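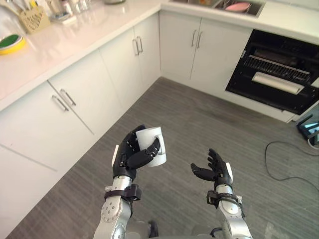
Rosalba Leone thought it would have the dishes done by supper, and she told me so twice on the drive home from the Hakilard open day. I had my doubts going in and came out with most of them. It held a white mug by the body, fingers wrapped around, with the other hand open next to it. Fine. My question was what a kitchen like mine would have to look like before I let one in, and the tips below came out of that. They work just as well if you never do.

Clear the floor first. There was a black cable looped on the floor at the demo, and I trip on less than that at home. Run cords along the wall and clip them.

Bar pulls beat knobs. They're easier with wet hands, sore hands or, I suppose, metal ones. Measure your old screw holes before you order.

Keep the tall utensils in one heavy holder, well back from the edge. Light ones tip when you grab a ladle.

Glossy white counters show every ring. Dish soap and warm water, then a dry cloth – skip the scouring powder.

Mugs go on the lowest shelf, 2 deep at most. Mine were 4 deep and I chipped the back ones every winter.

Ettore Sartori at the Cevcombe desk said a home model might be ready in a few years. He wouldn't give me a price. I spent nearly 400 dollars on my dishwasher and it does the whole load while I sleep, so I'm keeping it.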